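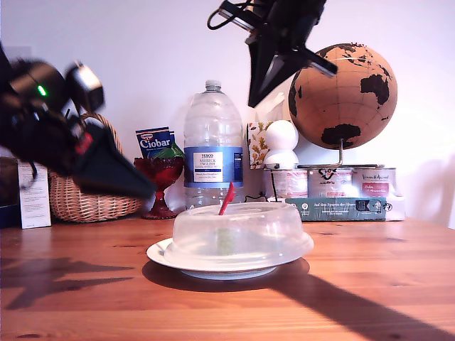

Two fingers, 14 weeks

Wakwood spent the spring comparing two pairs of grippers, its own and one from Loureiro, on the same two-arm bench. The lab's test lead went through the results with us on a Wednesday afternoon.

"We ran 1,080 trials and split them evenly," she said. "908 were clean. Most of the rest were clear plastic."

Covers and bottles gave the cameras trouble. "A frosted dome on a white plate has very little edge to find. The wide finger helps, as you can be a bit off and still make contact."

She keeps the back of the table crowded on purpose: a globe, paint cans, a basket. "On a bare table both pairs scored nearly the same. I don't learn anything from that."

The Loureiro fingers were better on thin handles, she said, but slower to swap. Cable routing cost the team more time than the software did.

Would she buy them? "For one arm, yes. I'd keep ours on the other."

The next round starts in June, with a new controller from Bresbridge and 264 trials planned.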